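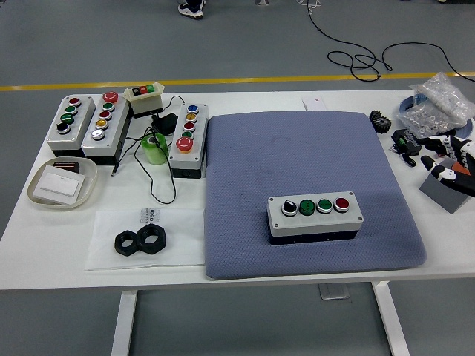
Grerness Regional Library Network: Member Discussion Board
Topic: Proposed change to the interlibrary loan period
9 replies

GNL_Circulation
Member libraries are asked to comment on the draft loan policy before the end of July. The draft shortens the standard interlibrary loan period from six weeks to four, with one renewal of two weeks. Last year the network handled 1,580 interlibrary requests. Of these, 135 were returned after the due date, and 114 of the late items had another patron waiting. The full draft is in the member folder under Policies.

Akero_Branch
Akero supports the shorter period. Our patrons wait longest for large print fiction and for test preparation books, and both are often held for the full six weeks. Please confirm whether the renewal would be blocked automatically when a hold is in place.

GNL_Circulation
Yes. A renewal would be refused by the system if any member library has an open hold on the title.

sorora_publib
Sorora does not support the draft as written. The van reaches us every second week. An item that arrives at the branch may sit on the hold shelf for several days before the patron is able to collect it, and it must then be back in the bin in time for the van. Under a four-week period, a patron in the outer part of our service area could have the book at home for less than two weeks. We request that the period begin on the day of checkout and not on the day of shipment.

Shao_Tech_Services
The draft already says this. See section 3, second paragraph.

sorora_publib
Section 3 says "date of receipt." It does not say whether receipt is by the branch or by the patron. Our staff read it as the branch.

Shao_Tech_Services
I withdraw my comment. The wording can be read either way and should be corrected.

GNL_Circulation
The wording will be changed to "date of checkout to the patron." Does this address the concern?

sorora_publib
In part. The return trip is still a problem. Items placed in our bin the morning after the van leaves will show as late on arrival at the owning library, although the patron returned them on time. We would ask that items be checked in at the borrowing branch before transit.

Akero_Branch
We must disagree on this point. If the item is cleared from the patron's record at the borrowing branch and is then lost in transit, the owning library has no one to bill. Akero had two such cases last winter, and the replacement cost was paid from our own materials budget. The network's shared replacement fund stands at $900 and would not cover many art or medical titles.

Shao_Tech_Services
The catalog software allows an "in transit" status that stops the overdue clock and keeps the last borrower on file for 60 days. Shao uses it for items moving between our two buildings. It requires one additional scan at the desk. It could be turned on for all members without added cost, but each branch would need to update its receipt slips.

Akero_Branch
Akero would accept that, provided that damage found on arrival can still be charged to the last borrower.

sorora_publib
We would accept the status change. We do not accept the condition on damage. Books are packed in open bins and are sometimes wet when they reach us. A patron should not be charged for this without a note of condition made at the desk when the item was returned.

GNL_Circulation
The revised draft will include the checkout date and the in-transit status. The question of damage will be placed on the agenda for the next directors' meeting, and the present rule will remain in force until then. Branches that wish to submit a sample condition note may attach it to this topic.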